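# Picking is the easy part, says the person whose job is picking

The lead developer of Detent would like it known that the software is named after the small catch that stops a knob from turning too far, and that the name was chosen before anyone knew how much of the job would consist of stopping things from going too far.

Detent is a grasp planner. It takes a depth image of a bin full of odds and ends, decides which object a robot arm should go for, and works out how to get the arm there and back. It is written by a team of eight on the second floor of a former glove factory in Clondport, above a shop that sells blinds. The developer, who asked to go unnamed on the grounds that "my mother thinks I work in banking," has been on it from the first commit.

I ask what people get wrong about the work.

"They think the hard bit is seeing the object. Seeing the object is fine. We see too many objects. Early on we'd point it at one coil of hose and it would report two coils of hose and a hat."

Shiny things are worse. A depth sensor likes a surface that scatters light politely, and clear plastic does nothing of the sort. The old planner treated the gaps in the depth image as empty space, then sent the gripper through them with great confidence.

"So now a gap means 'don't know'. That one change took us from March to June. It's a very small change. I could show you the line."

The line, when shown, is very small.

We move to the bench, where a test bin is set up. The developer talks about cables. Every planner knows the shape of the arm, because the manufacturer supplies a model of it. The cables strapped along the outside come with no model, and they don't hold still.

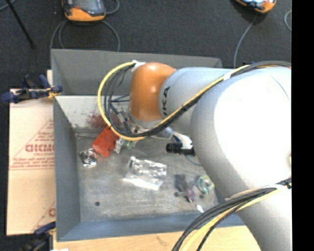 *The KUKA arm over the test bin in Clondport. The clear bag near the middle of the floor is the sort of thing the planner loses sleep over.*

"The simulator has a lovely clean arm with nothing on it," the developer says. "I'm quite jealous of the simulator."

Detent's answer is to wrap the wrist in what the code calls a skirt -- a fat invisible volume that stands in for wherever the cables might swing. Make the skirt too thin and they snag on the bin wall. Make it too fat and the planner decides that nothing in the corners can ever be reached, and sulks.

"It returns 'no feasible grasp'. We call it sulking. There's a sulk counter in the dashboard. A customer saw it once and asked if they could have it in theirs."

That customer was Gerlach, which sorts returned goods and has been running Detent on a trial line. The first week produced a log with 1,972 warnings in it, every one of them the same warning. It concerned a time stamp. The arm's clock and the sensor's clock disagreed slightly, and the planner, being well brought up, mentioned it on each cycle.

"They read them all. They sent us a spreadsheet. I've never felt so looked after."

The warning now appears once, then keeps its thoughts to itself. Other fixes have been less tidy. The retry logic, which decides what to do after a failed grasp, has been rewritten twice -- the first version tried the same grasp again, forever, and the second got bored so quickly it would abandon a perfectly good box. The present one keeps a short memory of what it has tried and where, and forgets it when the bin has been disturbed.

How does it know the bin has been disturbed?

"It compares pictures. Before and after. If enough has moved, it starts fresh." A pause. "What counts as enough is a number in a config file. I'm not telling you who picked the number."

The next release goes to Skolska, a parts distributor with deeper bins and, by the developer's account, a firm dislike of config files. The team is writing a settings screen for them with sliders on it. There is some disagreement over how many sliders. The developer wants one.

"It'd be labelled 'braver'. You'd drag it to the right."

The rest of the team has asked for units.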